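Plukardale shirt folder, build thread. 2022-12-01

Two arms on the shared workshop bench, one rail between them, laundry as the workload. Notes as I go.

1/ Control loop now runs at 300 Hz on the Grisano board. It was 18 ms late on the left arm through most of November. The fault was a USB hub. Replaced the hub, deleted two weeks of filter code.

2/ Cables are routed outside the arms with a loop at each wrist. Ugly, easy to swap. The internal route pinched the camera lead twice.
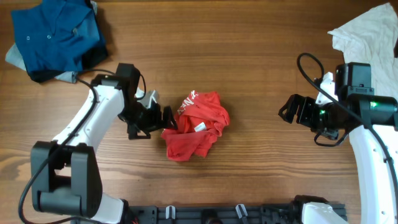
3/ Grasp planning is still the weak part. A flat shirt is fine. A bunched one gives the planner a ridge with no obvious corner, so it picks the highest fold, lifts, and looks again.

4/ Wrist view does the last stretch of the approach. The head view is too coarse near the cloth, and the arms block it at the worst moment. Handover between the two is a fixed height for now – crude, but repeatable.

5/ Grip force is capped in software at 26 percent. Above that the Clorkulska fingers drag the knit before they close on it.
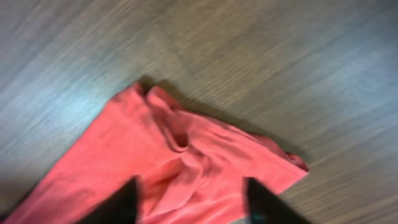
Sithole replied that the cap should sit in the motor driver, where a crashed script can't skip it, and asked whether I'd tried closing one finger first.

6/ Fair on the driver. Moving it tonight. One finger first I tried – it pushes the fold away on thin fabric, works on sweatshirts.

7/ Log is at nearly 600 grasps. Will post the failure table once I've relabeled the double-layer picks, which I had filed under success.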